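Charter Day (Volano College)

Charter Day is a yearly observance at Volano College, a public two-year college in the town of Terkik. It marks the signing of the charter by which the college was separated from the county teacher school and received its own board. The day is held in July, during the summer term. Regular classes are canceled, but the college stays open, and students and employees are invited to take part in the program.

Name

The observance was first called Signing Day. This name caused some confusion with the athletic use of the same words, and the student newspaper, the Fatik, began to write "Charter Day" in its headlines. The college took over the newspaper's form in its calendar a few years later. Older graduates still use the first name, and it is found on the bronze plate at the main gate.

Background

The charter was the result of a long dispute about money. The teacher school had paid for its buildings from the county budget, while the college courses were paid from student fees. When the roof of the east building had to be replaced, the two sides could not agree who should pay for it. Darmawan Yusof, at that time dean of the college courses, proposed a complete separation. His proposal was rejected in its first form and accepted in the second, after the county had been given the right to name 2 of the board members.

The signing itself was a small event. It took place in the reading room of the library, and only the signers and a secretary were present. No speech was recorded. 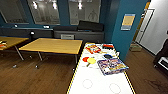
The first observance was ordered by Asabe Akinola, the third president of the college. Her memorandum was short. It asked all offices to remain open, asked teachers not to give tests on that day, and asked that the charter be read aloud in full. These three points are still the basis of the day, although the reading was later made shorter.

Status in the calendar

Charter Day is not a holiday in the legal sense. The state list of public holidays does not contain it, and the college board has no power to add to this list. Employees are therefore considered to be at work, and those who wish to be absent must ask for leave in the usual way. Students are not required to attend any part of the program.

If the governor orders a day of mourning that falls on the same date, the music and the evening reception are dropped and the reading of the charter is kept. Flags are lowered according to the order of the governor. This rule is stated in section 3 of the college handbook.

Program

The day begins with the raising of the flags at the main gate. The reading follows in the auditorium, which has 764 seats. A student, a teacher and a member of the office staff each read one part of the text. The readers are chosen by drawing lots — a custom that began after complaints that the same persons were invited every year.

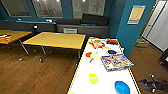

Board game box, ball and other objects on a long white table.

After the reading, the Hartono Lecture is given. It is named after Ilham Hartono, who taught civics at the college for 40 years and left part of his estate for this purpose. The lecture must deal with a question of local government. Past subjects include water rights, the duties of a county clerk, and the history of the Terkik bus service. The text of each lecture is printed by the college and can be read in the library.

In the afternoon the offices receive visitors. The records office shows the original charter under glass, together with the two rejected drafts of the preamble. The reception in the evening is open to former students.
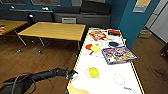

Changes and criticism

The cancellation of classes has been criticized several times, mostly by teachers of the summer term, which is short. Vija Hunt, a teacher of chemistry, wrote in the Fatik that laboratory courses lose more than one day, as the equipment must be set up again. She proposed to move the observance to the fall. The board discussed this proposal and did not accept it, but since then laboratory courses may be held on Charter Day if all enrolled students agree in writing.

A second discussion concerned the shortened reading. The parts left out are mainly those about land borders and the old debts of the teacher school. Yoga Tarigan, then student president, asked that the paragraph on student fees be read again. It was put back in the following year.

On February 10, 2026, the board approved a new text of the handbook section. It leaves the program as it was and moves the duty of inviting the lecturer from the president to the library.

See also

College charter
Day of mourning
Terkik County Teacher School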